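As máquinas já conseguem arrumar uma bancada?
Relatório de projeto, versão 2 (falta rever a bibliografia)

Este site utiliza cookies para melhorar a sua experiência. Ao continuar a navegar, aceita a nossa política de cookies. Aceitar | Recusar | Definições

Ponto de partida. A pergunta do enunciado era simples: as máquinas já fazem tarefas de casa ou de oficina? Escolhemos arrumar uma bancada porque toda a gente sabe o que é e porque mistura tudo, coisas duras, coisas moles, fios. O grupo: Triin Ramanauskas (registo e tabelas), Settimio Ferraro (programação das tentativas), e eu com o texto. Trabalho feito em agosto, quase sempre depois das 18h, que era quando o laboratório estava livre.

Definição de tarefa. Chamámos "tentativa" a um objeto, um destino, um resultado. Conta como feita se o objeto ficar no destino sem ajuda de mão humana. Se alguém tocar, não conta. Discutimos muito isto, o Settimio queria meios pontos para as pegas que escorregam no fim. Ficou sem meios pontos.

Total de tentativas registadas: 656. Tempo limite por tentativa: 30 segundos. Até 3 repetições por objeto antes de mudar de posição.

Os objetos foram escolhidos por dificuldade. Fácil: o que tem forma fixa e um sítio óbvio para agarrar. Médio: cabos finos, coisas que rodam quando se lhes toca. Difícil: tecido, cabos, tudo o que muda de forma (sim, cabos aparece duas vezes, depende da grossura e de estar enrolado ou não).

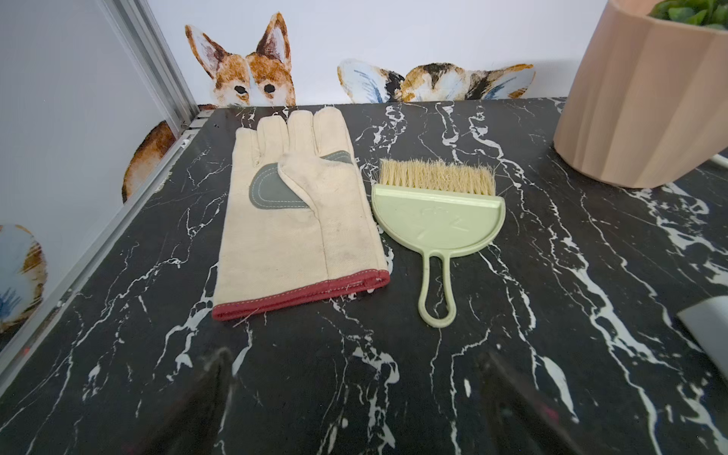 Luva e escova na bancada, lado a lado. 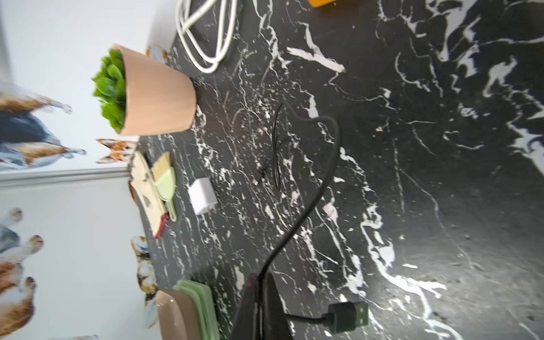
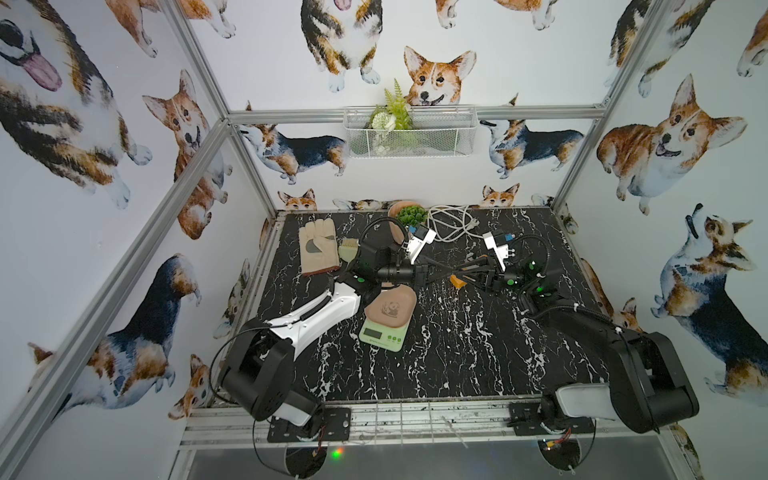
O que correu melhor. Objetos rígidos, de longe. A aproximação é lenta mas chega lá, e a pega fecha onde deve. Uma pessoa faz o mesmo sem olhar, mas pronto, funciona. A ordem das tarefas também ajudou: tirar primeiro o que está à frente, depois o resto. Quando trocámos a ordem os resultados baixaram logo.

O que correu pior. Cabos. Agarra-se uma ponta e o resto vem atrás, ou não vem, ou vem com outra coisa presa. A Triin anotou vários casos de "arrumado" em que o cabo só tinha mudado de sítio. Tecido: pegar é possível, dobrar não conseguimos. Uma luva pousada de palma para cima é uma coisa, a mesma luva amarrotada é outra totalmente diferente para o sistema.

Dois braços é melhor que um? Às vezes. Para segurar e puxar, sim. Mas perde-se tempo à espera que um saia do caminho do outro, e no nosso limite de tempo isso pesou bastante. Falta separar estes casos na tabela final.

Comparação com o mercado. Lemos as fichas comerciais da Gilero e da Tedesco, as duas falam em "arrumação autónoma" mas nenhuma diz com que objetos. Pedimos dados às duas. A Tedesco respondeu com um folheto. O relatório da Ravska sobre oficinas é mais util: separa transporte, triagem e limpeza, e só dá a primeira como resolvida. Concordamos no geral.

Limitações. Uma bancada só, sempre a mesma luz, ninguem a passar no meio. Uma cozinha a sério não é assim. Também não medimos o desgaste nem o consumo.

Resposta curta à pergunta: algumas tarefas sim, devagar, com objetos conhecidos. A bancada inteira, sem ninguém a vigiar, ainda não.

A fazer antes da entrega:
- rever as 2 tabelas da Triin, há linhas repetidas
- pôr a referência completa da Ravska
- perguntar ao Settimio se os testes na oficina da Prirnero entram neste relatório ou no próximo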